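Home Organisation for Small Kitchens – Notes for Session 2
Glenys Lockwood
Handout, evening class, Urnham Community Learning Centre

Okay, so last time we got as far as emptying one cupboard onto the table and feeling slightly ill. Well done to everyone who went home and did it! Tonight is racks, shelves and the stuff that never quite gets put away.

1. The landing zone

Every kitchen has a patch of bench or table where things land. Mine is by the kettle. Mail, somebody's library book, a tea towel, a bowl that belongs two steps away. I used to fight it and now I plan for it, which has made me much nicer to live with.

What works for me is a small two-tier shelf at the back of the surface with the dish rack at the other end, and a clear stretch between them. Cloths go over the front of the shelf, flat things lie across the top, and a book can sit at the foot of it for a while without anybody getting cross. The bit in the middle is for whatever you're dealing with right now, so one bowl, say, and then the next one.

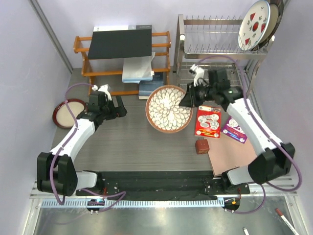
The mistake I see most (and made myself for years) is pushing the shelf and the rack hard up against each other to save room. You end up reaching over one to get at the other, and sooner or later you knock something with your elbow. Leave yourself a gap you can get both hands into. If you're starting from scratch, measure the bench before you go shopping. Mine is 115 cm from the wall to the stove and I still came home with a rack that was too long.

2. Loading the rack

I know, I know, you've been doing dishes since you were six. Bear with me.

Plates are easy because the rack was designed for them. Bowls are the trouble. A deep bowl doesn't want to stand up, so people lay it flat, it fills the whole rack and the plates end up on a towel. Try standing bowls on their edge, all facing the same way, with a bit of a tilt. Put the bigger pieces behind and the shallow ones in front, and have a look at how they lean before you let go.

Mixed patterns are fine, by the way. Someone asked me last week whether she should buy a matching set so it would all stack properly – please don't! Shape matters for stacking and colour doesn't. My own lot is half Parsons seconds and half op shop, and it stands up perfectly well.

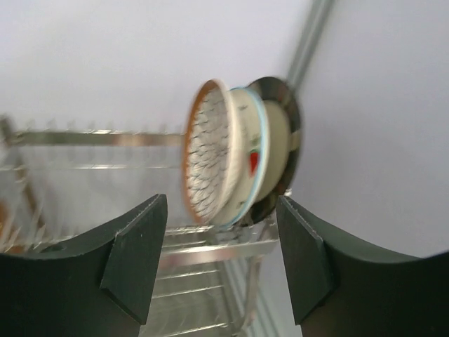
Three round dishes on edge, the dark-rimmed one at the back.

If they're leaning so close that the faces touch, spread them out a little when you've got the space. They'll drain better. When you haven't got the space, dry the front one and put it away, then carry on.

3. To do before we meet again

Find your landing zone and write down what's on it at breakfast and again at bedtime. Don't tidy it first, I want the truth.

Load your rack the usual way, then take everything out and load it with the bowls on edge. Note which pieces won't behave.

Bring one awkward dish with you, wrapped in a tea towel. We'll be in Room 216 again, and the door by the car park sticks, so give it a good shove.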